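Budgeting for a Handheld Demonstration Cell

The quotation for a pair of handheld grippers is usually a page long. The purchase order that follows it rarely is. Plants that plan to teach a robot arm from human demonstrations tend to price the grippers first and the rest of the station later, and the second figure is where most of the overruns start.

Stirnow, a contract packer of small hardware, went through the exercise before its August budget round. The task to be automated was the opening, filling and closing of clear plastic storage boxes. Two arms were planned for the line. The company chose to record the work by hand before committing to them, on the grounds that a recording station can be bought out of the operating budget and an arm can't.

Its first request listed the grippers and a computer. The second request added the table, the extrusion, the stands, floor marking, cabling, spare finger pads and a stock of boxes. The added items came to $2,333, all of it in parts that no vendor had thought to mention.

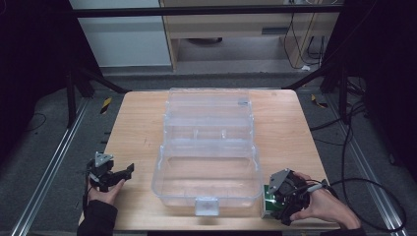

Should the grippers and the arms be bought from the same supplier?
It helps, but the finger geometry matters more than the name on the quote. If the fingers used for recording and the fingers fitted to the arm have the same shape, stroke and pad material, the arm can come from anyone who will publish a mounting drawing.

Stirnow took bids from Velico and Ruppert. Velico quoted a complete station with a fixed table, one year of support and a per-seat software license. Ruppert quoted hardware by the piece and left assembly to the buyer. The Ruppert bid was lower by a third on paper. Once the hours for assembly and calibration were entered at the shop rate, the gap closed to a few percent, and the decision came down to lead time on spares.

Spares deserve their own line. Finger pads are a wear part. They take the load every time a box is pinched, and the edges go first. A worn pad slips earlier than a new one, which means that demonstrations recorded at the start and end of a pad's life are not equivalent. Stirnow set a replacement interval in recording hours and budgeted 33 pairs for the first year. Printed finger bodies last longer but should be ordered in the same batch, so that hole positions and pad seats match. 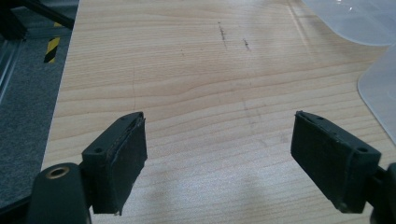
Gripper fingers held open over the table. Check pad edges before each recording block.

Cabling is the other item that gets left out. A tethered gripper needs enough slack for the operator's full reach and a route that stays off the work surface. Wireless units remove the tether and add batteries, chargers and a second set of units to cover charging time. Over a two-year term, Stirnow's estimate put the tethered option ahead.

Floor space should be charged to the project at the same rate as any other cell. Allow for the table, the uprights, and clearance behind the operator. Lighting should be fixed and left alone once recording begins.

The remaining question is labor. Recording is repetitive work, and the hours are easy to understate. Stirnow's plan allows 2 operators on alternating blocks, with box resets included in the block time. Its order went to Ruppert, with the arms held over to the next budget year pending a review of the recordings.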